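Oiling and maintaining wooden surfaces: frequently asked questions

Latness, Closlow workshop. Last updated November 14, 2022.

The answers below apply to Pinto worktop oil and the Fasto hardener. They do not apply to varnish, lacquer or wax polish. Read the label on the tin first; if it differs from this page, follow the label.

Which surfaces can be oiled with Pinto?

Indoor horizontal surfaces in bare or previously oiled wood: desks, kitchen worktops, benches, shelves and window boards. Solid wood and veneer are both suitable. Veneer must be sanded by hand only. Do not use Pinto on floors, outdoor furniture or anything coated with a film finish. To check for a film finish, place a drop of water on the surface in an area that gets a lot of use. On bare wood it darkens the spot within a few minutes. If it stays as a bead, the wood is either sealed or recently oiled, and a scraped test patch on the underside is needed to tell which.

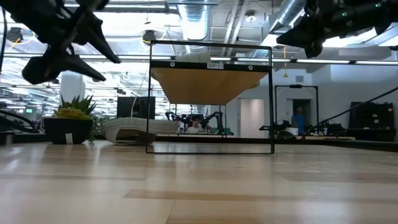
How should the surface be prepared?

Remove dust, grease and old wax. Sand along the grain, finishing with 150 grit. Going finer closes the surface and the oil will not soak in evenly. Vacuum, then wipe with a barely damp cloth and leave to dry fully. On softwoods the damp cloth raises the grain; sand once more with the same grit, by hand, with light pressure. End grain takes up far more oil than the face and may be taken to 240 grit to slow it down.

How much oil is needed?

One 500 ml tin is enough for two thin coats on a standard 600 mm deep worktop of ordinary kitchen length. Old, dry wood uses more for the first coat. Buy tins from the same batch where the colour matters. The batch code is on the base.

How is it applied?

Stir, do not shake. Spread a thin coat with a short-pile roller or a lint-free cloth. Wait 15 minutes, then wipe off everything that has not soaked in. Oil left standing turns sticky and has to be removed with white spirit. Second coat the next day. If Fasto is used, mix it in at 5% by volume and apply the second coat after four hours. Mixed oil begins to thicken in the pot after 70 minutes and must then be discarded.

Oily cloths can catch fire on their own. Lay them flat outdoors to dry, or soak them in water and keep them in a closed metal container.

When can things be put back on it?

Light objects after 24 hours without Fasto, or after 12 with it. Heavy objects, mats and anything with rubber feet should wait for a full cure, seven days in a heated room. Plant pots need a saucer at all times. Unglazed clay lets water through and leaves a ring that goes deeper than the oil. 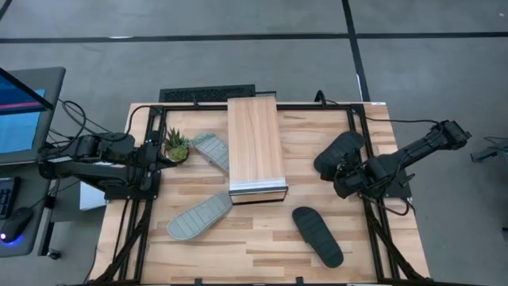

One customer wrote in October to say that seven days was not long enough in an unheated garage, and that a rubber mat had left a grey outline on an oak bench after nine. We agree. Curing slows sharply below 15 degrees. Allow three weeks in cold rooms and test a corner with a fingernail before putting mats down. The outline can usually be removed with a light sanding and one maintenance coat.

Why has the colour come out uneven?

Uneven colour has three common causes: sanding marks across the grain, patches of old glue, and excess oil that was not wiped off.

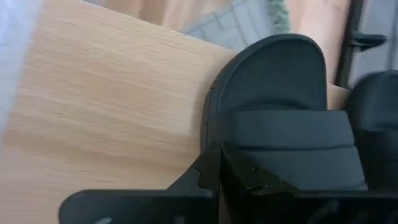
Natural variation in the wood is sometimes mistaken for a fault in the finish. Check whether the darker areas follow the grain or cut across it. Marks that cut across it come from preparation; marks that follow it belong to the wood. If the faint streaks of slightly darker brown on the pale panel in the photograph follow the grain, they are of the second type, and sanding would not remove them. Check under daylight from one side as well as under ceiling lights before deciding to strip a surface.

How often should it be re-oiled?

Kitchen worktops twice a year, desks once, shelves when they look dry. A single thin coat is enough and no sanding is needed if the surface is clean.

Can Pinto be tinted?

Only with Latness oil pastes. Water-based stains must go on first and be dry.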